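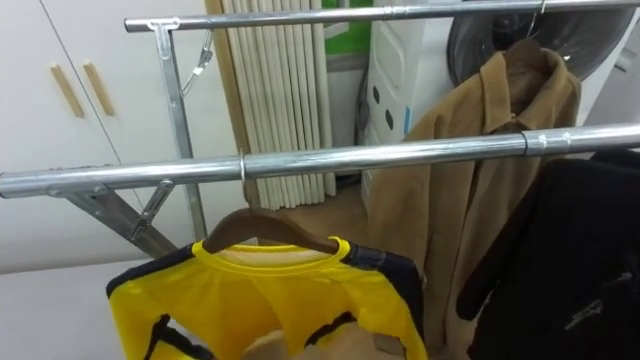 Drying clothes indoors this winter

The dryers in the basement laundry room at Pillai Court will be out of service for part of the heating season while the vent line is replaced. The washers will stay on. Many of you have asked how to get a week's laundry dry in an apartment without ending up with damp walls and towels that smell, so this item takes up most of the June residents' meeting notes on the subject and adds a few things that came in afterward.

The contractor, Nerby, expects to start on the north side of the building and work toward the elevator. The dryers on that side go off first. The remaining ones will be shut down when the work reaches them, and notices will go up on the laundry room door the Monday before. Please don't tape over the notices. The last time the boilers were serviced, half of them were gone by the evening and the office spent two days answering the same call.

Spin first

Most of the work of drying is done in the washer. A load that has been spun at a high setting comes out much lighter than one that hasn't, and every bit of water that goes down the drain is water that doesn't end up in your living room. The washers in the laundry room have an extra spin button to the left of the start button. It adds a few minutes and doesn't cost anything. It is fine for cotton, towels, sheets and most work clothes. Leave it off for wool, for anything with a lining, and for shirts you don't want to iron.

Rupert Aebischer on the fourth floor put his bath towels through a second spin all last winter and reports that they were dry by the next morning, where before they took until the evening. He also says to take them out right away. Clothes left sitting in the drum overnight pick up a smell that no amount of hanging will get rid of, and they will have to be washed again.

Don't overload the machine. A packed drum spins badly, and the clothes in the middle come out nearly as wet as they went in.

Where to put the rack

The best room is one with a door you can close and a window you can open. For most apartments in the building this means the smaller bedroom. The bathroom is a good second choice if your fan works. To test the fan, hold a single sheet of toilet paper up to the grille. If it sticks, the fan is pulling air. If it falls, call the office and we will have it looked at. There is a long list of fans from the last inspection that needed cleaning, and most have been done, but a few residents weren't home.

Keep the rack away from outside walls. These are the coldest surfaces in the apartment in winter, and the water in the air will settle on them before it settles anywhere else. In the corner units this applies to two walls, and the closet that backs onto the stairwell is also cold. Put the rack in the middle of the floor if you can live with walking around it.

Don't put clothes directly on the radiators. It blocks the heat from getting into the room, and the thermostat valve reads the warm pocket under the cloth and shuts the radiator down. You end up with a cold room and a wet shirt. The old enamel on some of the radiators will also leave a brown mark on white fabric. A rack standing a couple of feet in front of the radiator dries faster than one pushed against it.

Never hang anything on or near the electric heaters in the ground floor units. The fire inspector brought this up at the last visit.

How to hang things

Space matters more than heat. Leave a gap between each piece wide enough to put your hand through. If you have more washing than rack, do two smaller loads on different days. A rack with everything doubled up can take two days, and the pieces in the middle will smell.

Shirts and blouses go on hangers, and the hangers go on a shower rail or the end of the rack. Button the top button so the collar keeps its shape. Hang pants by the cuffs, with the waistband down, so the weight pulls the creases out. Turn jeans inside out so the pockets get air. Pockets are always the last part to dry, along with hoods and thick seams.

Socks dry well if they are hung by the toe. Sweaters should lie flat on a towel and be turned once. Sheets can be folded over two bars with a space between the two sides, or hung over an open door if the top of the door is clean. Wipe it first. It will not be clean.

Turn thicker items halfway through. If you hang a load before bed, do it when you get up in the morning, and move the pieces from the middle to the outside at the same time.

Open the window

This is the part people don't want to hear in January. Water that comes out of the clothes has to leave the apartment. If it doesn't, it ends up on the glass, then on the sill, then behind the wardrobe. Open the window wide for ten minutes in the morning and ten minutes in the evening, with the radiator in that room turned down. A short airing with the window wide open loses less heat than leaving it tilted all day, which cools the wall around the frame and makes the problem worse.

Cold winter air is dry air, even when it's raining. Letting it in and warming it up will help your clothes dry.

If there is water on the inside of the glass in the morning, wipe it off with a cloth and wring the cloth out in the sink. If it's there every morning, you are drying too much in that room or airing too little.

A plain humidity meter is useful if you want to know where you stand. The office has 2 that residents can borrow for a week. Anything that stays over 60 percent for days at a time should be brought down.

Dehumidifiers

Several people asked whether a dehumidifier is worth buying. If you have a family's worth of washing and no second bedroom, it probably is. If you live alone and wash once a week, it probably isn't. Close the door and the window of the room it's in, put it near the rack with the air blowing toward the clothes, and empty the tank before it fills. The water is fine for flushing the toilet. Don't drink it and don't give it to the cat.

The house association is buying 3 machines, made by Kovis, to lend out while the dryers are off. They will be kept in the bike room and can be signed out at the office for two nights at a time. The budget for this is $600, approved at the June meeting. Families with babies and residents who have trouble with stairs get first pick. Please bring the machines back with the tank empty and the filter rinsed.

A small fan does a fair part of the same job for a lot less money. Moving air dries clothes even when it isn't warm. Set it on low, pointed along the rack.

What about the balconies

Clothes may be dried on the balconies all year, below the height of the railing. This was changed in the house rules two years ago, and some older copies still say otherwise. Lines strung from one balcony to another are not allowed. On a dry, windy day in winter most of the water will leave the clothes outdoors even if they freeze, and they can be finished off inside in an hour or two. Bring them in before dark.

The attic

The old drying attic has come up again. Before the dryers were put in, each stairwell had its own days up there, and the lines are still in place on the west side. Kuo-hua Choi, who lived in the building as a child, remembers a wooden board by the attic door with a peg for each family. The board is still there, although most of the pegs are missing.

The attic can't be opened at the moment. The floor near the second skylight needs repair and the light on the upper landing doesn't work. The management company, Pludado, has been asked for a price for both and says it will have one by the next meeting. If the attic does open again, it will be for sheets and other large pieces first, with a sign-up sheet.

Stains and musty smells

For clothes that have already taken on a smell, wash them again as hot as the label allows with half a cup of white vinegar in the rinse. Skip the fabric softener, especially on towels. It coats the fibers, and the towels hold on to water longer.

For dark spots on a window sill or in the silicone around it, clean with a cloth and a household mold remover, with the window open and gloves on. If the spots are on the wallpaper or plaster, or if they come back within a few weeks, tell the office. We would much prefer to hear about it early. Reporting mold does not count against anyone, and it may be a leak that has nothing to do with laundry.

Laundry room hours

The room will be open from 7 a.m. to 9 p.m. during the work, including the days when only the washers are running. Nerby's crew needs the hallway outside kept clear, so carts and baskets should go back upstairs with you. The folding table will be moved to the bike room until the work is done. The lost and found shelf is being emptied before the work starts, and there is a lot on it, mostly single socks and one very good bath mat.

Residents who have a spare drying rack they don't need can leave it at the office with their name and apartment number on it. It will be lent out and returned to you when the dryers are back on.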